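Kulow Postcard Captions: README

Kulow is a set of 3,938 captions copied off the backs of old postcards, typed up by Sandrine Rey and Évan Gautier over one long, damp April. It is small, crooked in places, and free.

What's in it

One file per album, 16 albums. Each line has a card number, the caption as printed, the town if given, and a column called "mood" that Évan insisted on and then stopped filling in.
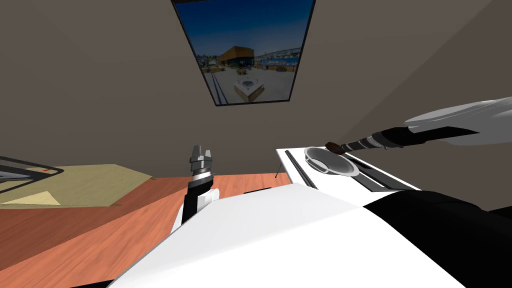 Captions were typed exactly as printed, spelling and all. If the printer thought a bridge was "magestic," so do we. Most cards want the same three things in one view, and the picture on the wall has them: a deep blue sky, a flat-roofed building in the middle, and a long bridge across the horizon. A caption for that would run four words, one of them "modern."

Known problems

1. Album 6 was typed twice. The two versions disagree in 156 places and we kept the one with fewer swear words.

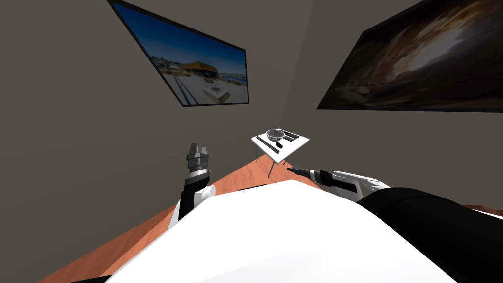 2. Town names follow the card, even when the card is plainly wrong.

3. Handwritten messages are left out. Most were about the weather or money.

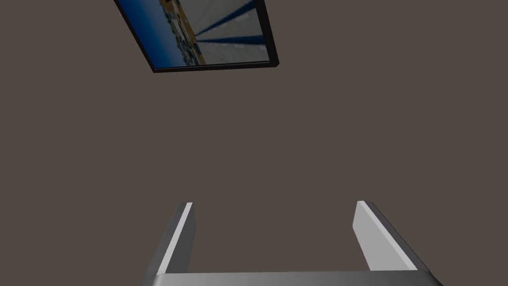

The few that were about neither are with Noémie Jacquet, who would like to be asked nicely. Please don't request them through the issue tracker.

4. The mood column. See above.

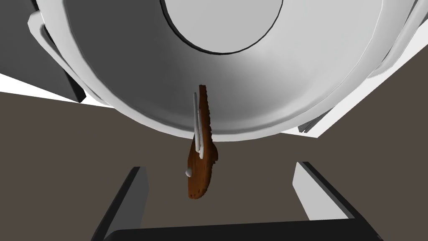 License and contact

Use it for anything. Credit "Kulow captions" and send corrections to Margaux Tanguy, with the album and card number.

Last updated 12/9/23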